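How to make a worm farm out of two old tubs

I've kept worms for years now and I still get a little thrill every time I lift the lid. Scraps go in, beautiful dark castings come out, and the tomatoes go absolutely bonkers for it! If you've got a shady spot and a bit of patience, you can have one of these going by this arvo.

What you'll need

Two lidded tubs that nest one inside the other (mine are 20 litres each, the sort you get for next to nothing at an op shop)
A drill with a small bit and a medium bit
Newspaper or plain cardboard, torn up
A few handfuls of old compost or garden soil
Composting worms – tigers or reds, not the big ones you dig up in the garden, which like it deeper and cooler
Half a brick

Before you start, give yourself room. I do all the fiddly bits at a table indoors and keep the messy part for outside on the grass.
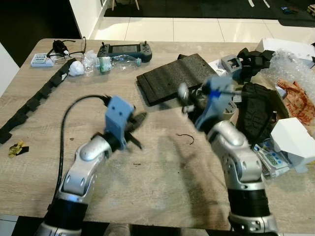 Step 1: Drill the tubs

Take the tub that will sit on top and drill plenty of medium holes through the base, spaced a few centimetres apart. These let the liquid drain and, later on, let the worms travel. Then go around the sides just below the rim with the small bit, and put a dozen or so small holes in the lid too. Leave the bottom tub whole. Knock off any sharp bits of plastic with your thumb or some sandpaper.

Put the half brick in the bottom tub and sit the drilled one on it, so there's a gap for the liquid to collect.

Step 2: Make the bedding

This is my favourite part (kids love it as well, and they'll happily rip paper for ages). Tear everything into strips no wider than a finger. Skip anything glossy, and peel the tape off cardboard first. Soak the strips in a bucket, then squeeze them until they feel like a wrung-out sponge. Fluff them into the top tub until it's half full and mix through your old compost for a bit of grit.

If you end up with too much, keep the spare dry. You'll be topping up the bedding every few weeks, and it's lovely to have a stash ready to go.
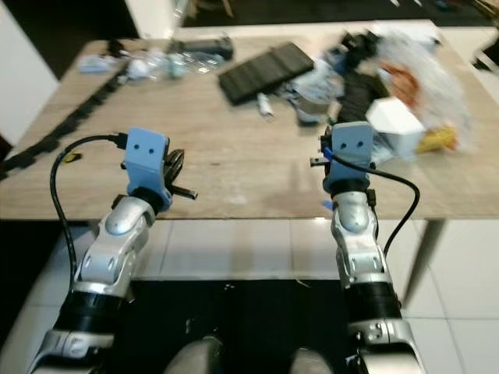
Step 3: Add the worms

Tip them on top in a loose pile and leave the lid off for a while with a light on. They hate the light and will burrow down by themselves. Lay a damp sheet of newspaper over the lot, pop the lid on and leave them in peace for a few days before their first feed.

Step 4: Feed them slowly

Nearly everyone overdoes it early on, me included! Start with a small handful of chopped scraps in one corner, and don't add more until most of that has gone. Vegie peelings, tea leaves and crushed eggshells are all great. Go easy on citrus and onion, and leave out meat and dairy.

In January I move mine to the coolest side of the house and lay a wet hessian sack over the top. Worms cope with a lot, but a hot plastic tub isn't one of those things – check them every morning in a heatwave.

As for the cardboard, any plain brown box will do. 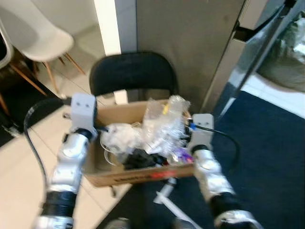 Chrysoula Moschos: Mine keep climbing up under the lid whenever it rains. Is the bedding too wet, or do they just do that? I've already added a heap of dry paper and it helped for one night.

They do just do that, Chrysoula! Mine head for the lid before every storm. If the bedding drips when you squeeze it, keep going with the dry paper and empty the bottom tub. Otherwise leave them be and they'll go back down once the weather clears.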